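Chapter 3
Comparing Grippers: What a Trial Can and Can't Tell You

The sales sheet for any gripper will give you an opening width, a closing force and a payload. It will usually give you a success rate as well, printed larger than the rest. This chapter is mostly a quarrel with that last number. A success rate belongs to a gripper, a set of objects, a person or controller driving it, and whoever decided what counted as a success. Change any one of them and the number moves. Buyers are seldom told which were changed and which were held still.

We'll work from a comparison run by Irén Balogh and Dario Martinelli, who set the Fastitz hand-held gripper against the Traltitz on soft goods. Their write-up is short and in places careless, and I've picked it for that. You'll learn more from picking holes in it than from admiring a tidier one.

3.1 Why start with the hand-held version

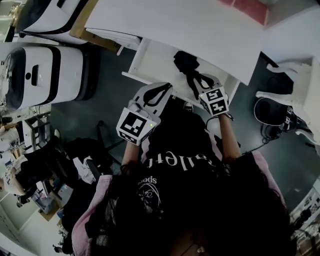
Most labs now try a finger design in the hand before they bolt it to an arm. It's cheaper, and you find out within an afternoon whether the fingers are hopeless. The catch is that a person is a superb controller. People shift their weight, roll a wrist and change their minds halfway through a grasp, and all of that skill gets credited to the fingers. Balogh and Martinelli worked with two grippers of one design at a time, one for each hand, which makes matters worse, as a weak grasp on one side can be rescued by the other. The patterned marker cubes fixed to the gripper bodies are there so that the motion can be tracked, and tracking is useful, but a record of where the gripper went says very little about how hard the fingers were working when it got there. Look too at the black fabric item with its straps hanging down on the open shelf under the tabletop. Reaching in under a top is a different job from picking the same item off a clear surface, and a report that lumps the two together as "fabric pick" has thrown away the interesting part.

The first write-up did lump them together. Each gripper was given 20 attempts, and both came out looking respectable. When the attempts were sorted by where the item had been lying, the Fastitz had dropped 2 under the shelf and the Traltitz had dropped 3. That's a difference of a single drop. The draft called it "a clear advantage in confined spaces". I'd call it nothing at all until somebody repeats it with a different operator, and even then I'd want to know who went first, who was tired, and who had practised on which tool.

3.2 Cloth is a poor judge

Soft goods are popular in gripper trials because they look difficult. Some of them are. A loosely bunched piece of cloth, though, offers folds in every direction, and nearly any pair of fingers that closes will come away holding something. The harder questions come afterward. Did it take one layer or several? Could it let go where it was told to? Could it feed the cloth through an opening, or pull it back out, without dragging everything else along?

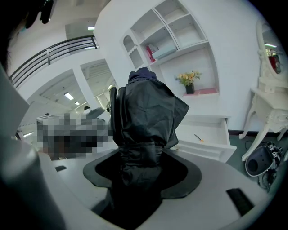 Should a gripper be scored on the grasp alone or on the whole task?

Score both, and keep them in separate columns. A grasp score tells you about the fingers, while a task score tells you about the fingers, the operator and the workspace all mixed together. If a supplier offers you only one of the two, ask for the other before you discuss price.

The Postosby scoring sheet, used in the later exercises, has a column for each and a third for assists. An assist is any moment when the second hand, the table edge or the item's own weight did work that the gripper under test should have done. Martinelli objected to that column on the grounds that it made every gripper look bad. It did, and I've kept it.

3.3 The camera's share of the credit

Cameras get an easier ride than fingers in most comparisons. A camera mounted on the gripper sees the object well on the way in and then, very often, sees mainly gripper and cloth. A camera up at head height keeps the table in view but can lose the fingertips behind the operator's own forearms. Neither view is the right one. The Poon controller, which we meet in Chapter 4, is advertised as needing only the first, and you should hold that claim loosely until you've worked through the occlusion exercise.

Before reading on, write down what you'd accept as a failed grasp on cloth. Be specific about slips, partial lifts and second tries. Keep the page, because you'll be asked to score a set of attempts against it and you won't be allowed to change the wording.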